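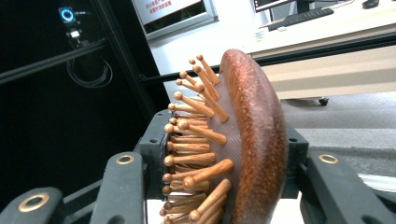 Si-eun Sung objects that a hairbrush has no need of a storage position at all, and that a drawer has served most households perfectly well. I accept the second half of that. My argument is with the first: a brush left in a drawer lies on its pins, takes up dust and hair from everything else in there, and has to be searched for every morning.

Wooden pins are the weak point. Each one is a thin shaft set in a cushion, and a sideways load works at the joint with the cushion long before it troubles the wood. Stacking a comb, a dryer and a tin of clips on top supplies exactly that load.

There are two common ways of keeping a brush in the open, and I think one is plainly better.

## Flat on the surface

The case for laying it down is speed. The case against is floor area: a brush set diagonally claims far more of a shelf than its own outline, as everything else has to be moved clear of both ends. On a narrow bathroom shelf that is a poor use of space.

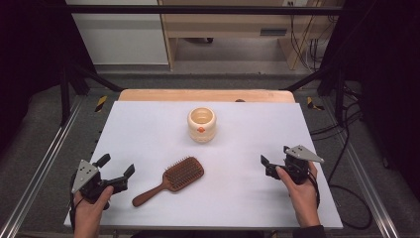
## Upright in a cup

A cup reduces the footprint to its own base. Handle down, head up, is the correct arrangement - the bristles touch nothing and air reaches them from all sides. The usual complaint is tipping, and it is a fair one with a light beaker. Ceramic is the better choice, with a thick rim and an opening wide enough that the handle drops in without aiming.

I would not buy a purpose-made stand. The Menau and Stama models both hold one brush, in a slot that suits only one width of handle. An old cup takes any handle that fits its mouth, and it can be washed with the dishes.

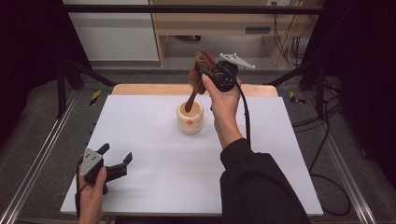 *Round brush stored handle down in a small cream cup.*

One brush per cup, though. Two heads side by side will mesh, and the drawer problem returns.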